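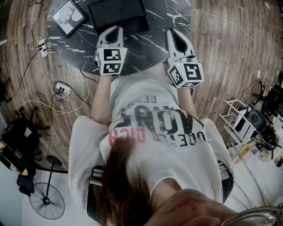

Caring for a black marble tabletop

Black marble shows more than white marble does. Fingerprints, water rings and dull patches from acid all stand out against the dark surface. The procedure below covers weekly cleaning, stain removal and sealing for a round table used daily for meals and desk work. It applies to polished and honed finishes except where noted.

What you need

Two microfiber cloths, one for washing and one for drying
pH-neutral dish soap or stone soap
Distilled water, if your tap water is hard
Baking soda
Plastic wrap and painter's tape
A penetrating stone sealer (I use Rathjen)
Felt pads for anything that stays on the table

Do not use vinegar, lemon, bathroom cleaner, glass cleaner with ammonia, or scouring powder. Marble is mostly calcium carbonate and reacts with acids. The dull spot left behind is called an etch. It is damage to the stone itself and cannot be washed off.

Weekly cleaning

1. Clear the table completely. Wiping around objects leaves a visible outline on black stone.
2. Brush off crumbs and grit with a dry cloth. Work from the center to the edge. Grit dragged under a wet cloth will scratch a polished finish.
3. Mix 4 drops of soap into a bowl of warm water. More soap leaves a film.
4. Wipe with a damp cloth in overlapping straight passes. On a round top, walk around the table as you go so that you are not leaning on the rim.
5. Wipe again with clean water.
6. Dry immediately with the second cloth, including the edge profile and the underside of the rim.

If streaks remain, repeat steps 5 and 6 with distilled water. Streaks that survive two rinses are usually old wax or sealer residue, and need a stone-safe stripper.

Rings and spots

Look across the surface at a low angle with a lamp on the far side. A light-colored ring you can feel with a fingernail is a mineral deposit. A ring that feels level but looks dull is an etch. A patch darker than the stone around it is oil, which can be hard to find on black marble until the light is right.

Mineral deposit: soften with a wet cloth for ten minutes, then lift with a plastic scraper held nearly flat.

Etch: on a honed top, small marks can be reduced with marble polishing powder and a damp felt pad. On a polished top, test near the edge first. Large etches should go to a stone restorer.

Oil: mix baking soda and water to the thickness of peanut butter. Spread it a quarter inch thick, extending slightly past the stain. Cover with plastic wrap, tape the edges and leave for 24 hours. Remove the wrap and let the paste dry fully before lifting it off. Repeat if needed.

Sealing

Put a teaspoon of water on the stone and wait fifteen minutes. If the spot has darkened after you wipe it, seal the top. Many black marbles are dense and need this rarely. I test mine every February.

Apply the sealer to a clean, dry surface, leave it for the time on the label, and buff off all excess before it dries. Sealer left to dry on black stone forms a gray haze. Keep the table out of use overnight.

Sealer slows staining. It does not prevent etching, so coasters are still required under wine, juice and coffee.

Jannik Sauerland
Last revised 2021-07-16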